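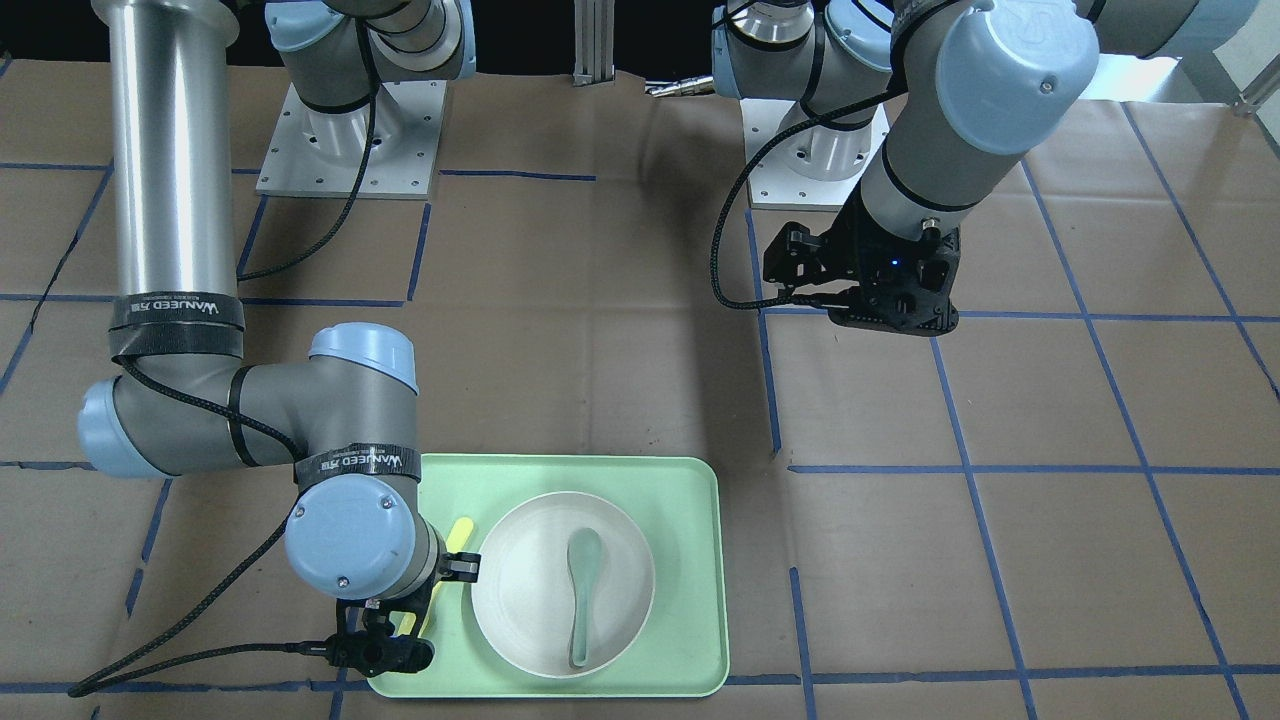
*Figura 1. Dois braços robóticos sobre uma mesa coberta de papel kraft, dividida em quadrados por fita azul.*

### 4.2 Prémios criativos e eficácia: o que os dados não permitem dizer

A tese de que as campanhas premiadas vendem mais circula há tanto tempo nas agências que raramente vem acompanhada de prova. Selvanayagam, no capítulo que abre o relatório da Atico, trata-a como ponto assente e passa logo à discussão das verbas. Parece-nos um passo prematuro. Das 35 campanhas que compõem a nossa amostra, 27 foram inscritas em pelo menos um concurso, e a decisão de inscrever foi sempre tomada depois de a agência conhecer os primeiros resultados de vendas. Quem compara premiadas com não premiadas está a comparar, em boa parte, campanhas que já corriam bem com campanhas que ninguém quis defender perante um júri.

O problema agrava-se quando se olha para as fichas de candidatura. O concurso Bogdan, o mais citado pelos nossos entrevistados, pede um texto sobre os resultados mas não fixa a métrica. Uma agência pode declarar notoriedade, outra intenção de compra, outra ainda o alcance orgânico, e todas concorrem na mesma categoria. A Plultance apresentou a mesma campanha a duas categorias com indicadores diferentes, ambos favoráveis. O regulamento permite-o. Não vemos, porém, como se possa depois somar essas declarações numa tabela e chamar-lhe eficácia.

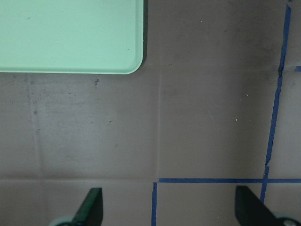

*Figura 2. Tabuleiro verde-menta, visto de cima, e tiras de fita azul-escura sobre a superfície de trabalho.*

Mulcahy propõe uma correção engenhosa: ponderar cada prémio pelo grau de exigência do júri, medido pela proporção de candidaturas que chegam à lista final. A ideia tem o mérito de reconhecer que os troféus não valem todos o mesmo. Tem também uma fraqueza que o autor menciona apenas em nota – a proporção depende do número de inscritos, e este varia com o preço da inscrição. Um concurso barato atrai candidaturas fracas e, pela fórmula, torna-se exigente. Aplicámos a ponderação à nossa amostra e a ordenação das campanhas mudou bastante, sem que saibamos dizer se mudou para melhor.

Resta o caso da Stiren, invocado em quase todas as entrevistas como demonstração. A marca ganhou três prémios no mesmo ciclo e aumentou a quota de mercado no ano seguinte. Nesse mesmo período baixou o preço de entrada da gama e alargou a distribuição a duas cadeias de retalho. Separar estes efeitos exigiria dados semanais por loja, que a empresa recusou ceder. Os diretores criativos que ouvimos atribuíram o crescimento à campanha; o responsável comercial atribuiu-o à distribuição. Ambas as leituras são compatíveis com os números publicados, e nenhuma deles decorre.

Não afirmamos que a criatividade seja irrelevante para as vendas. A amostra é pequena, foi reunida com a colaboração das próprias agências e não serviria para sustentar uma conclusão negativa. O que contestamos é o uso do prémio como medida de qualidade criativa e, em simultâneo, como indício de retorno – quando o júri conhece os resultados declarados antes de votar, a correlação entre as duas coisas está parcialmente embutida no procedimento. Na secção 4.3 repetimos a análise apenas com as categorias em que os resultados não são comunicados ao júri.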